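When the gripper wouldn't let go

Macarena Sepúlveda keeps a bent pen clip on her monitor. It is, she says, the only souvenir from the afternoon the arm they call Junum decided it was still holding something.

She runs the sorting bench at Cliline with Reinhold Wendt. The job is a modest one: pick up a pen, put it down somewhere else, do it again until everyone has grey hair. In July the arm picked one up and kept squeezing. "The motor was drawing current like it was cracking walnuts," Sepúlveda says. "The software thought the fingers were open. The fingers had other views."

Wendt reached in to rescue the pen. He admits this was not his finest hour. "I've given the safety talk 79 times. I know the talk. I put my hand in anyway." 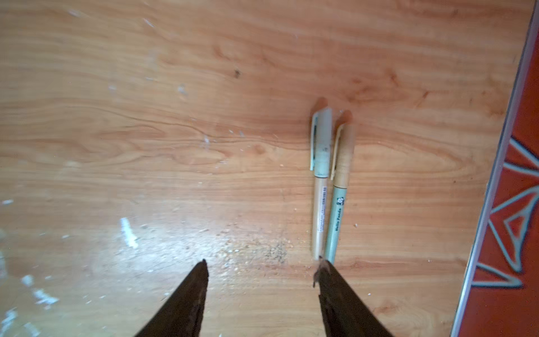
He got away with a pinched thumb and a colourful vocabulary. The emergency stop was three steps from the bench, and it was Sepúlveda who took them. "Reinhold was busy," she says.

The fault itself took two days to find and was a bit of a letdown. A position sensor had slipped on its shaft, so every reading was off by a little more than the one before. Wendt had blamed the network, then the firmware, then a colleague on leave. "I owed Birgit an apology," he says. "She got a muffin."

These days the controller compares finger position with motor current and quits if the two disagree. The stop button has moved to the edge of the bench, where Wendt has hit it twice with his elbow. He counts that as testing.

And the thumb? He holds it up for inspection. "Fine. The nail went a lovely colour, though — Macarena wanted to paint the office in it."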